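Unit 4 handout: Folding from a crumpled start
Textile Care and Home Management, evening section
Instructor: Marcelle Moulin

Welcome back! Last time we sorted and graded fabrics by weight, and tonight we get to my favorite part of the whole course, which is what to do with a piece of cloth that comes out of the basket in a twisted heap. Most folding guides start with a shirt already lying perfectly flat, sleeves out, facing down. Lovely, but who has ever pulled a shirt out of a basket like that?

## Reading the heap

Before you touch anything, look for three things:

- **A hem or band.** Hems are thicker than the body of the cloth and hold a straighter line, even in a mess. A contrasting trim is a gift, so use it!
- **A corner.** On a towel any corner will do. On a T-shirt, look for the place where the side seam meets the bottom hem.
- **A label.** It usually sits at the back of the neck or inside the waistband, so it can tell you which end you've got and which side faces in.

You want two grab points on the same edge, as far apart as you can find them. If you can only see one, take it, and let your other hand run along the edge until it meets the second. Fabrice Lefèvre (he taught this unit before me, and his notes are still in the Josari reader) called this "walking the hem," and I've never come across a better name for it.

## Opening out

Put the cloth on a surface with a little grip. A bare polished table lets light jersey skate around, and you end up chasing it. The fabric-covered tables in our room are very good for this.

1. Find the widest, flattest part of the cloth and leave it alone for now.
2. Find the far end, where the material has narrowed or rolled up.
3. Pinch the edge there, near the trim if it has one, and draw it away from the flat part. Slow and low, close to the table!
4. When the twist relaxes, stop pulling and spread sideways with flat palms.
5. Fold back any corner that has turned over on itself.

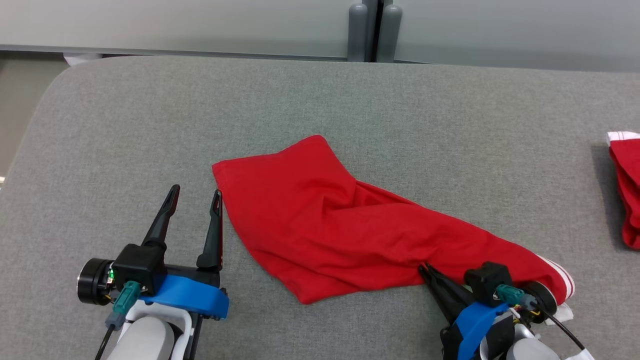 A long diagonal twist is the one people fight with, and it's so satisfying once you get the feel for it. The mistake is to tug both ends at once, which tightens the rope. Hold one end still and roll the other toward you or away from you, a quarter turn at a time, and watch the creases. If they get shallower, keep going. If they get deeper, you're going the wrong way, so roll back.

Bright solid colors are terrific practice pieces, by the way. Shadows in the folds show up well and you can see where one layer crosses another. Dark navy is miserable for this. Leave it until week six.

## Fold to thirds

Once the piece is flat and smooth:

- T-shirts: face down, sides in to the middle, sleeves back on themselves, then bottom hem up in thirds.
- Hand towels: long sides in to make three layers, then in half, then in half again.
- Shorts: one leg over the other, waistband matched to waistband, then up from the leg openings.

Smooth after every fold, from the center outward. Don't press hard. You're moving air out, and a heavy hand just sets in new creases.

## Practice work

The department's Riviere bins hold 490 pieces in all, and 400 of them are everyday weights suitable for this unit. Please leave the Miris linens in their drawer, they're for Unit 7.

For homework, fold 31 pieces of any kind from a crumpled start. Drop each one on the table from shoulder height first so you can't cheat! Aim for about 60 seconds a piece at the beginning and don't worry if a fitted garment takes you twice that. In your log, write down:

- what the piece was and what it's made of
- which edge you found first
- whether the twist opened on the first try
- anything you'd do differently

Bring two pieces that gave you trouble to the next session. I'd love to see some odd ones (hooded towels, wrap skirts, that stretchy thing at the bottom of everyone's drawer), and we'll work them out together at the big table.

**Reading:** Josari reader, section on knits and hems. The chapter on starching is optional, but it's a fun one.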